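5/26/25

I finally got the fridge where I want it, at the end of the long white desk. Heather Merrick sold me hers in March and it sat in the hall until last week.
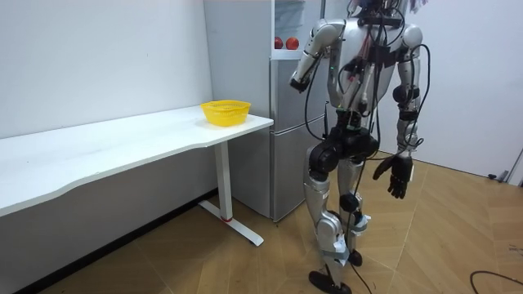
Do you need to level a fridge on a wood-look floor? I would - mine hummed until I turned the front feet.

The desk stays. It is good for unpacking groceries.
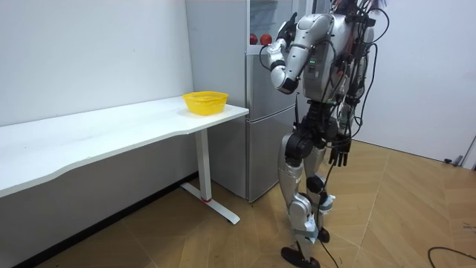

Gray fridge, white desk.

I also dug out the yellow tray, which I use for fruit - mostly
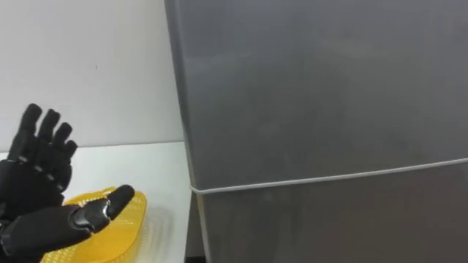 plums and lemons. Shelf liners are next.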